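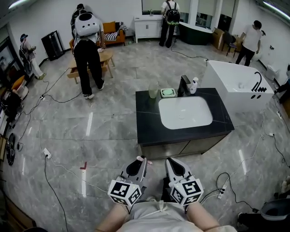
When does the hot water in the Gunton building get repaired, and who pays for it?

The repair is planned for April and is paid from the building reserve. Residents will not get a separate bill.

# Residents' meeting, Gunton building, minutes

Start: 6:40 p.m., in the ground floor room
Chair: Hipólito Villalba
Minutes: the secretary of the building

The question and answer on top were put there at the wish of the meeting, as many residents ask this one thing at the office and do not read further.

## 1. Minutes of the last meeting

The minutes were accepted with one correction. In item 4 it was written that the bicycle room closes at 9 p.m. The correct hour is 10 p.m.

## 2. Hot water

The chair reported on the visit of the plumbing firm Hlongwane. The firm found that the circulation pump is worn and that two valves on the return pipe do not close completely. For this reason the upper floors wait long for hot water in the morning. One resident from the fifth floor said that she lets the water run for over 20 minutes before it is warm enough for a shower. Another resident on the same floor has a shorter wait, and it was not clear why. The chair will ask the firm.

Two offers were received, from Hlongwane and from Kinus. The offer of Kinus is lower, but it does not include the valves. After discussion the meeting voted for Hlongwane.

In favor: all present except one. Against: none. Abstained: one.

The water will be shut off for one working day, from 8 a.m. to 4 p.m. A notice with the exact day will hang in the entrance and in the elevator at least one week before. Residents are asked to keep the faucets closed during this time. After the work the water can be brown for a short while, and one should let the cold water run first.

## 3. Water bills

The yearly bill of the building was higher than the year before. The chair had compared the main meter with the apartment meters, and there is a difference of 219 cubic meters which no apartment has paid. A part of it is the watering of the garden and the cleaning of the stairs. The rest is not explained.

It was proposed to put a separate meter on the garden line. The cost is $183 with installation. Accepted without a vote, as there was no objection.

A resident asked if a dripping faucet can make such a difference. The chair answered that one faucet alone cannot, but a toilet tank which leaks day and night can use very much water, and people do not hear it. He asked everybody to check the tank at home. A few drops of food color in the tank are enough: if the color comes into the bowl without flushing, the seal must be changed.

## 4. Front door

The lock sticks again. Boltona repaired it in the winter and the guarantee is still valid, so the chair will call them. Until then please pull the door until it clicks.

There was a longer discussion about the spare keys. Two keys are missing from the list. Residents who have a spare key at home are asked to tell the office, also when they are not sure which door it opens.

## 5. Other matters

- The light on the third floor goes off too quickly. The timer will be set longer.
- The boxes next to the mailboxes must be taken away before the painters come.
- A resident asked to allow drying of laundry on the balconies which face the street. The house rules do not permit it at the moment. The topic is moved to the next meeting, and she will write her proposal before.

## Tasks

- Hipólito Villalba: confirm the order with Hlongwane, ask about the fifth floor, call Boltona.
- Secretary: notice for the shut-off, new key list, reply to Kinus.

The meeting was closed at 8:15 p.m. Objections to these minutes can be given to the office in writing.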